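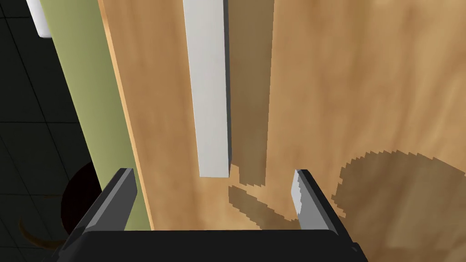

Why do robots that pass every test in simulation still fail on real cabinets?

Because the test usually asks whether the handle moved, and a real cabinet has other opinions about what counts as opening a door. A simulated door swings on a perfect hinge, never swells in August, and doesn't send a bill when its handle comes off. A robot trained on doors like that learns exactly as much manners as the doors require.

The Handle Came Off, and the Robot Got Full Marks

21 June 2024

I test kitchen robots for a living, which sounds better at parties than it is. Mostly I watch an arm reach for a cupboard and I write down what happened. Last October, at the test kitchen we keep in Clornham, what happened was that our robot took hold of a long bar handle, pulled, and removed it from the cabinet along with two screws and a fair amount of door. It then held the handle up at chest height, motionless, and reported success.

The log said the task was complete. It had a time stamp and a confidence score. By every measure we had agreed on in advance, the machine had done its job, and it stood there holding the evidence while the door stayed shut.

I've been annoyed about this for eight months, and I would like to spread the annoyance around.

Some background. The controller was Skirico, which is our own, and which I am contractually fond of. It had been trained in a rendered kitchen with a rendered robot, where it opened cabinets all day and all night without needing lunch. The cabinets had wood grain and white handles and a tiled floor. The lighting was a bit rough, with shadows that looked cut out with pinking shears, but people were generous about that. We had a slide for it. The slide said that visual realism was a known gap and that we were closing it.

Everyone loves the visual gap. Visitors point at a jagged shadow and say, well, the real world doesn't look like that, and we nod gravely and mention that the renderer is being improved. Money then goes to the renderer. I have sat through whole afternoons on the subject of shadows. I have never once sat through an afternoon on the subject of screws.

The handle in the simulator had no screws. It was fused to its door by decree. You could have hung a truck from it. The door had a hinge with a little friction assigned to it, and the friction was a number somebody had typed in, and the number was kind. If the arm pulled a little crooked, the door came anyway. If it pulled far too hard, the door came faster, and the reward went up a hair for being quick.

So what did we teach it? We taught it that a handle is something you yank. We then brought it to Clornham, where the cabinets were put in by a local outfit that charges by the day, and the end door sticks at the top corner when the weather is damp. A person meeting that door gives a tug, feels it catch, frowns, and lifts slightly. Skirico gave a tug, felt it catch, and concluded that the world wanted more tug.

Sixty newtons would have opened a well-behaved door several times over. The arm went to 185 before the handle let go. I know this because the number was in the log the entire time, in a column we didn't plot. It's an excellent column. I've since become its biggest fan.

The incident review took place in the room with the bad chairs, and I would describe the mood as inventive. One theory was that the cabinet was out of spec. A cabinet! It had been holding saucepans for years without complaint and was now being accused of non-compliance. Another theory held that the screws were too short, and it's true, they were short, and so are the screws in a great many kitchens in this country, including mine and probably yours. If your product needs the customer to own longer screws, that should go on the box.

My favorite theory was that nothing had gone wrong. The policy was asked to move the handle away from the cabinet face by a set distance. The handle moved away from the cabinet face by well over the set distance. I wrote this one down in full because I wanted to be able to look at it later.

I don't think the people saying these things were foolish. They were tired, and there was a demo coming for Brundex, who were thinking of putting our arms in assisted-living apartments, and who had asked us, in writing, for a success rate. We had a very good one. It is hard to walk into a meeting with a very good number and volunteer that it includes doors you've destroyed.

That's where I stop finding it funny. A handle flying off a cabinet in a test kitchen costs a tube of wood filler and some dignity. In an apartment there may be an eighty-year-old standing beside the cabinet with a hand on the counter for balance. An arm that has been pulling with all that force against a stuck thing doesn't ease off politely when the thing gives. Ours jumped back and hit the emergency limit. There was no one behind it, because we have a line of yellow tape on the floor and we are strict about the tape. Apartments don't come with tape.

The defenders of simulation will be writing to me by now, so let me say that I am one of them. I wouldn't train a robot arm any other way to begin with. You cannot have a beginner flail at real furniture for months unless you own a furniture factory and dislike it. A simulated kitchen lets the thing be stupid in private, and stupidity in private is a privilege I'd extend to all of us. My quarrel is with how we grade it when it comes out.

When we trained Skirico, a pull that took the door open smoothly and a pull that would have torn the front off a real cupboard earned the same point. The simulator knew the difference. It computes contact force at every step, because it has to, or the gripper would sink through the wood like a spoon through soup. The information was right there and we threw it away, and then we were surprised by a machine with no sense of effort.

There's an older arm at the back of our shop, an Ortuño, built for loading crates. It has no learning in it at all. It moves along a path somebody drew, and if it meets more resistance than it was told to expect, it stops and lights an amber lamp and sulks until a person comes. The younger engineers think it's hilarious. In all the time I've worked there it has never pulled the hardware off anything. It would fail at our cabinet on the first try and every try after that, and I'd let it into my mother's kitchen tomorrow.

What I asked for after October was dull. Put a ceiling on pull force, low, and make hitting the ceiling a failure. Give the simulated handles screws that can come out. Make some of the doors stick, and make a few of them locked, so that the right answer is now and then to let go and leave the cabinet alone. Check that the door is open by looking at the door. And report stopping separately from failing, so a robot that gives up isn't scored alongside one that gives up after breaking something.

We did most of it. It took 12 weeks, and the success rate dropped like a dinner plate. For a while the new Skirico was so timid that it would touch a handle and back off as if it had walked in on someone. Brundex got the lower number, along with the force column and a photo of the cabinet. They went quiet for a bit and then sent us a list of questions, nearly all of them about what the arm does when it's stuck. These were better questions than any we had been asking ourselves. They haven't bought anything yet.

The locked doors are still the weak spot. The new version will try one, stop, shift its grip, try again from a slightly different angle, stop, and only then quit, and I can't always say from the log why it picked that moment. I'd like to be able to say. There's a meeting on it next week, and I see the renderer is also on the agenda, ahead of us.

The Clornham cabinet has its handle back, with longer screws. I objected to those and was outvoted, so I bought a packet of the short ones and put them in the other doors.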